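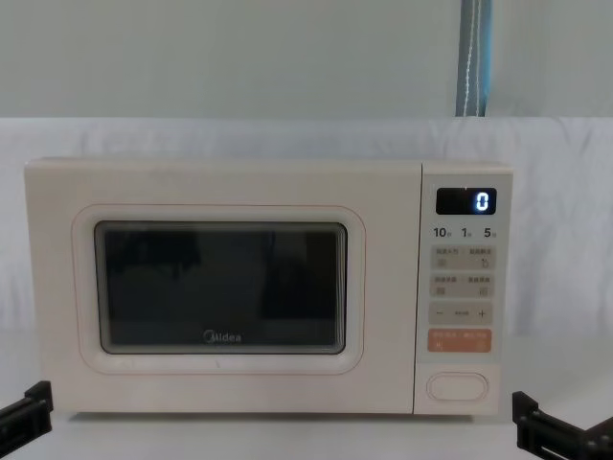
*Cream Midea, display at 0.*

# Ferkus tasting notes

Notes on bitters, vermouths and herb liqueurs, mostly small makers. One CSV, one row per pour. Started in July, still growing.

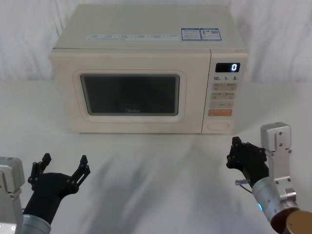
**Rozália Vávra**

Over 100 rows now. Columns:

- `maker` - Brumholm, Buschmann, Paltden so far
- `base` - grain, grape, beet
- `bitter` - 0 to 9, my own tounge, not calibrated
- `sugar` - off the label, blank if not given
- `notes` - free text, mixed spelling
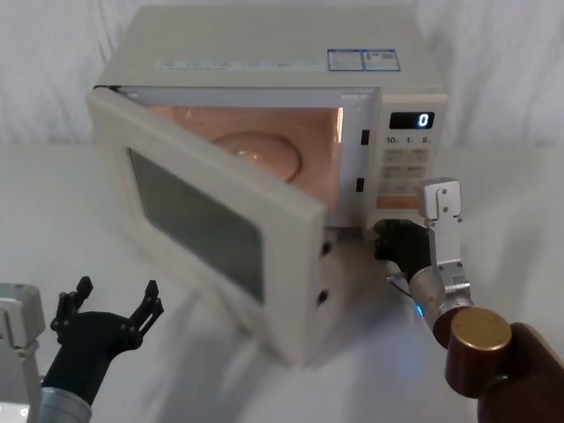 ## Known problems

Buschmann gentian is in twice under differnt names. Will merge. 17 rows have no base - label didn't say, didn't guess. Scores from Wednesday run high, had a cold, use with care.

Brumholm changed the recipe for the orange one. Old and new are seperate rows, check `batch`. Paltden walnut only tasted over ice.

Please don't average `bitter` across tasters. There are 8 of us and we don't agree on wormwood at all. 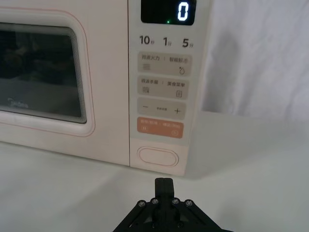

*Midea door and window, from the front.*

Fixes welcome - open an issue, include the row number. CC BY for the data.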